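Presupuesto para pinzas de mano y grabación de tareas domésticas: ¿qué compro primero?

Róisín Daly
Publicado el sáb. 4 de mayo

Hola a todos. Estoy preparando el presupuesto de un proyecto pequeño y me gustaría que alguien con más experiencia me dijera si voy bien encaminada. Queremos reunir demostraciones de tareas de mesa (recoger cubiertos, guardar palillos, doblar paños) con pinzas de mano con cámara, para entrenar después una política en un brazo que todavía no hemos comprado.

Tengo 3000 euros para esta primera fase. La oferta de Jadport por un juego de dos pinzas con cámara, soportes y almohadillas de repuesto es de 913 euros con transporte. Trellia me ofrece algo parecido por 866, pero sin repuestos y con un plazo de entrega que no me concretan. El brazo iría en otra partida, que no se abre hasta diciembre.

La tarea con la que queremos empezar es meter palillos en un portacubiertos, en casas normales y con la mesa tal como la tenga cada familia.

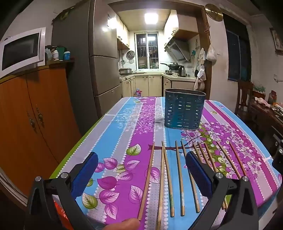 Palillos sobre el mantel y portacubiertos vacío, vistos desde la pinza.

Mis dudas son estas:

- ¿Merece la pena comprar dos juegos desde el principio o es mejor uno y guardar el resto?
- ¿Las almohadillas de serie sirven para objetos tan finos o hay que contar con otras?
- ¿Cuánto debería reservar para almacenamiento y para pagar a la gente que graba?
- ¿Tiene sentido comprar ya el brazo si aparece una oferta, o esperar?

No tenemos taller propio. Sí tenemos acceso a una impresora 3D un par de tardes por semana. Gracias de antemano.

Sasa

Yo compraría un solo juego, el de Jadport. La diferencia con Trellia son 47 euros, y los repuestos los vas a necesitar. Las almohadillas se desgastan por el borde de la punta, justo donde se cogen las cosas finas, y cuando se desgastan el palillo gira entre los dedos al levantarlo. Si te quedas sin repuesto a mitad de una tanda pierdes días, y con un proveedor que no da plazo pueden ser semanas.

El segundo juego lo dejaría para cuando hayas terminado una tanda completa con el primero. A nosotros nos pasó que a las pocas sesiones queríamos cambiar el ángulo de la cámara, y con dos juegos habríamos tenido que modificar los dos. Además, con una sola persona grabando, el segundo se queda en la caja.

Sobre las almohadillas: para palillos de madera las texturizadas suelen ir bien si la tela no es muy gruesa. El problema está en la mesa. Con mantel, la punta de la pinza engancha la tela y la arrastra, y hay que aprender a entrar casi en paralelo a la superficie. Cuenta con unas horas de práctica antes de dar por buenas las grabaciones. Esas horas también se pagan, y casi todo el mundo las olvida en el presupuesto.

Mi reparto con tus 3000 sería:

Pinzas y repuestos: 913
Personas que graban: 1000
Discos, tarjetas de memoria y copia de seguridad: 400
Piezas impresas, tornillería y transporte a las casas: 250
Sin asignar: 437

Lo de sin asignar no lo toques hasta la segunda tanda. En la primera siempre aparece algo: un cable que falla, una casa que está más lejos de lo previsto o una tarde que hay que repetir porque la cámara estaba desenfocada.

Antes de pagar pide por escrito tres cosas: el peso de cada pinza con la cámara montada, la apertura máxima y si los archivos de las almohadillas se entregan con la compra. Con impresora a mano, lo último te puede ahorrar bastante. El peso importa más de lo que parece - al cabo de una hora la muñeca lo nota y las demostraciones empeoran.

Otra cosa sobre la tarea. Diez palillos extendidos en la mesa son varios agarres seguidos, y los que quedan muy juntos se cogen de dos en dos sin querer. Decide ya si eso vale como demostración correcta. Si lo decides más tarde tendrás que revisar todo lo grabado, y revisar también cuesta dinero. Nosotros lo apuntábamos en una hoja aparte y acabamos sin saber qué hoja correspondía a cada casa.

usuario_hennessy

Compra el brazo ya si sale bien de precio, que luego suben. Las pinzas te las puedes imprimir tú y te ahorras los 900.

pmarín

No estoy de acuerdo con lo de comprar el brazo antes. La garantía empieza a correr el día de la entrega, y si no lo vas a usar hasta diciembre pierdes la mitad en el armario. Tampoco sabes todavía qué alcance necesitas. Para vaciar una mesa de comedor desde un lado hace falta más alcance que para trabajar en un banco, y eso te lo van a decir las propias grabaciones.

Imprimir las pinzas se puede, pero con un par de tardes de impresora a la semana lo veo justo. Las piezas salen, el tiempo se va en ajustar los pivotes para que los dos lados cierren igual. Si tuvieras taller te diría otra cosa.

Del reparto de Sasa yo solo cambiaría el almacenamiento. 400 me parece poco si vas a guardar el vídeo original además del procesado. Pondría 550 y lo quitaría de lo que está sin asignar. Y mira si la oferta de Jadport lleva el IVA incluido, porque en la tuya solo mencionas el transporte. Si no lo lleva, las cuentas cambian para todas las partidas.

Para las casas lleva un consentimiento firmado que cubra lo que aparece al fondo. La cámara coge mucho más que la mesa - se ve la cocina, la nevera, los cuadros, lo que haya encima de los muebles. Una familia nos pidió borrar una tarde entera por unos papeles que estaban a la vista. Nosotros ahora enseñamos una grabación de prueba antes de que firmen, y desde entonces no hemos tenido que borrar nada.

Róisín Daly

Gracias, me sirve mucho. He escrito a Jadport para preguntar por el IVA, el peso y los archivos. El brazo lo dejo para diciembre. Lo de los palillos cogidos de dos en dos no lo habíamos hablado, lo llevo a la reunión.

Temas relacionados

Alquilar o comprar un brazo para un proyecto de seis meses
Almohadillas para pinza: silicona o TPU impreso
Modelo de consentimiento para grabar en domicilios
¿Cuánto pagáis por hora de demostración?
Plazos de entrega de Trellia
Copia de seguridad de vídeo con poco presupuesto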